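Masking the background before grasp planning on a two-arm bench

Reading time: 6 min

By Godelieve Verstraete

The Tostlow planner takes a depth cloud from the head camera and returns ranked grasp poses for each arm. It has no notion of which objects you care about. On a cluttered bench it will happily propose a grasp on a lamp base. These steps restrict it to a work region, then tune the two grasp types we use most: side approach and rim pinch. They assume version 7 of the Pleleck driver and a finished hand-eye calibration.

1. Define the work region

Use the mat as the region. A dark mat on light wood gives a clean edge in the colour image, so the corners can be fitted without markers. Run the region tool, check that the fitted outline follows the mat, and save it as work_region. Points outside it stay in the collision map but are dropped from the grasp candidates. Do not delete them altogether — the arms still have to avoid the kettle.

2. Set the side approach

A lidded cup with spouts should be approached from the side. In the grasp file, set approach to lateral and exclude the top 30 mm of the object's bounding box. Translucent plastic returns poor depth, so take the cup's outline from the colour image and let the planner fit an upright cylinder to it.

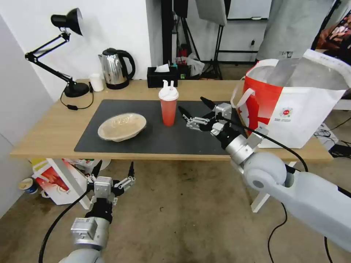
Right gripper beside the lidded red cup; the bowl is to the left on the mat.

If the cylinder fit leans, lower the weight on depth points before changing anything else. Start the planner with a fixed seed (we use 3476) so that two runs can be compared line by line in the log.

3. Set the rim pinch

Bowls need one finger inside and one outside. Set approach to rim and let the planner sample poses along the fitted ellipse. A bowl may be tilted, so fit the rim plane freely and do not lock it to the table normal. Candidates that put the wrist below the mat surface are rejected at this stage.
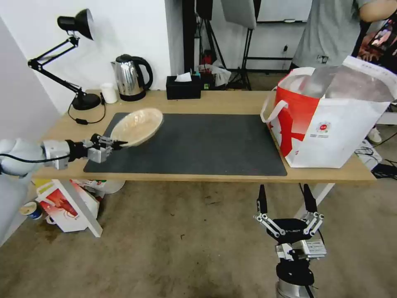 Rim grasp on the woven bowl, held tilted above the mat.

Once the fingers have closed, attach the bowl to the gripper in the collision map. If you skip this, the planner treats the bowl as an obstacle and refuses every lift path.

4. Check the idle arm

The idle arm must remain in the map at its current joint values. Van Acker's filter removes robot links from the depth cloud, but cables are not in the link model and will show up as stray points. Raise the filter padding in small steps until they disappear. With too much padding, the object between the fingers goes as well.

Save the settings under a new profile name. The Dimbridge loader overwrites the default profile on restart.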